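The Great Kitchen Changeover, Part 2

If you work on the second floor you already know that the coffee arrangement changed in June. If you work anywhere else in the building you have heard about it from someone on the second floor, at length. The short version is that the old pot is gone, the Palent machine is in, and the sugar lives somewhere new. The long version follows. 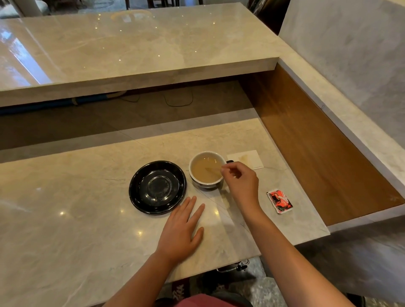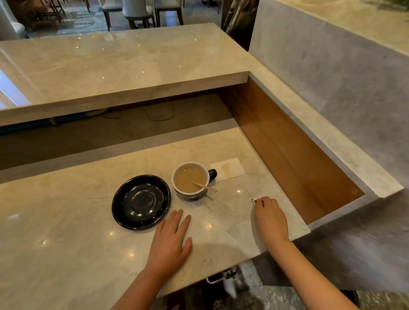

My own interest in this began with the all-staff email thread, which ran to 145 messages before Henok Hadgu locked it. I read every one of them over a weekend when I was supposed to be painting a fence. Message one was a polite question about stirrers. The question was whether we should go on buying the thin wooden kind, like the one standing in the milky coffee in both photos, or whether grown adults could be trusted with a drawer of spoons. By message 20 or so we had left stirrers behind and were on to the dishwasher, the meaning of the word "rinse," and an incident with a tuna melt that took place before I was hired.

I went back and sorted the replies into piles, as one does with a fence to paint. The biggest pile was people asking to be taken off the thread, sent to everyone on the thread. Next came people explaining to the first group how to mute a conversation. After that came the actual opinions, which would have fit on an index card.

The spoon people say spoons are cheaper over time and don't taste like a popsicle stick. The stirrer people say that we had spoons once, in the Stenar days, and would anyone care to guess how many were left when we moved out. (Two. One was a ladle.) Accounting says a box of 600 stirrers costs less than one decent lunch and could everybody please get back to work. Sales has asked whether there is a budget for a frother.

So there is a trial. Starting Thursday, July 15, 2021, a dozen teaspoons will go into the top left drawer, the one that sticks. Henok bought them himself and has scratched a small H into the back of each handle, so don't even try it. Stirrers stay out on the counter for the length of the trial. At the end he will look in the drawer. If 12 spoons come back, we are a spoon office. If fewer come back, we are a stirrer office and he will be walking from desk to desk with a flashlight.

I have been asked to pass on a few other kitchen notes while I have your attention.

The Palent needs its drip tray emptied. It will tell you this with an orange light. The orange light isn't a mood, and pressing the button harder doesn't make it go out. Slide the tray toward you, tip it in the sink, slide it back until it clicks. Several people have reported the machine "broken" on mornings when it was just full, and one of them was a vice president.

Milk goes in the door of the fridge. Oat milk goes in the door of the fridge too -- it's not contagious. If you finish a carton, the carton goes in the recycling and your name goes on the list to bring the next one. Putting back a carton with a teaspoon of milk in it so that you technically didn't finish it is a trick we all know, and it has been discussed on the thread (messages 61 through 74).

Mugs are a sore subject. Anything on the open shelf is for everyone. Anything on the hooks belongs to a person, and that person will find you. The chipped Uritz mug from the trade show has been missing since the spring, and its owner would like it returned with no questions asked. I have met the owner and there will be questions.

Lunch smells: the window by the stairs opens now. Facilities finally got the paint off the latch. Please use it before you microwave fish and not as a form of apology later.

Which brings me to the Negussie bakery order. Enough people signed up that they'll deliver on Thursdays, before nine, to the front desk. The sign-up sheet is taped to the side of the fridge. Please write legibly. Last week somebody ordered what looked like "2 crescents and a bum," and the bakery did its best. Pay Henok in cash by Wednesday noon. He doesn't take IOUs, and he has kept the ones from last year in an envelope, which he showed me with some feeling.

If you have views on any of the above, there's a cardboard box on top of the filing cabinet with a slot in it. You may put your views in the slot. Views sent by reply-all will be printed out and put in the box by me, and I'll be slow about it.

Still open: who is taking the old coffee pot. It works, more or less, and makes a sound like a goose toward the end. It's sitting under my desk in a bag, and I'd like my footroom back. Come and get it any time before four. The lid is in there too, and so is an instruction booklet for some other coffee pot, which you're welcome to as well.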